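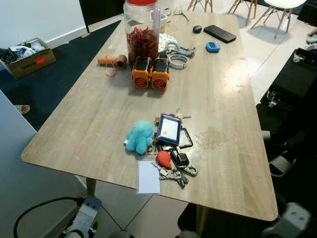 ## Who we are

Sollcombe helps small organisations buy robots without frightening their accountants. We sell no machines and take no commission, so we have few friends at trade fairs. Joni Rantala started the firm after signing for an arm that wouldn't fit through his employer's front door. Leena Manninen joined him in February, having been the person who had to find the money for it.

There are six of us now, and one very patient spreadsheet.

## What we do

You tell us what you'd like a robot to do. We ask what it costs you to have a person do it, and there is usually a pause. After that we write you a plan: what to buy, what to hire, what to leave in the brochure. 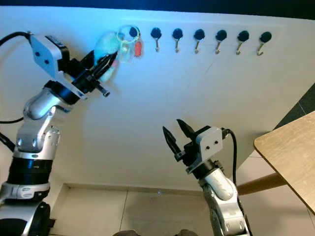 Most budgets we see have a handsome line for the arm and nothing at all for grippers, cables, floor space or the wages of whoever stands nearby. Our Trurncombe plan, named after the first client to finish one, puts those lines in before the arm goes anywhere near the page. It runs to 51 lines. People complain about the length until they reach line 10, "spare fingers".

We also insist on trying the dull jobs before anybody signs. A demonstration with identical blocks tells you a good deal about blocks.

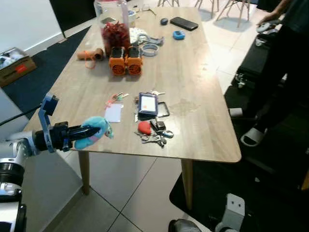

## What it costs

A first conversation is free and takes a morning. A full plan is a fixed fee, agreed in writing, and we've turned down more than 2 jobs by telling the client to buy a better shelf.

Oksanen, our guide to reading supplier quotes, comes with every plan. Pluretti, our costing workbook, comes with it too, along with Leena's phone number for when the totals won't agree.
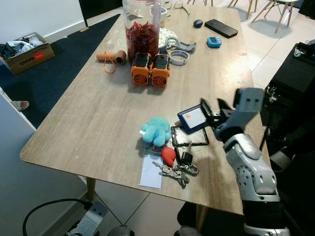

Planning for equipment starts with listing what it will have to handle, and clients nearly always list the tidy things. We'd like the untidy ones as well. Keys on a ring, a fluffy plush toy and a flat card can all end up on the same table, and a gripper chosen for one may be a poor buy for the others. Bring us your awkward objects and we'll price the job around those — the boxes can wait.

Visits to Sollcombe are by appointment. Please bring last year's maintenance bills, including the ones you'd rather not.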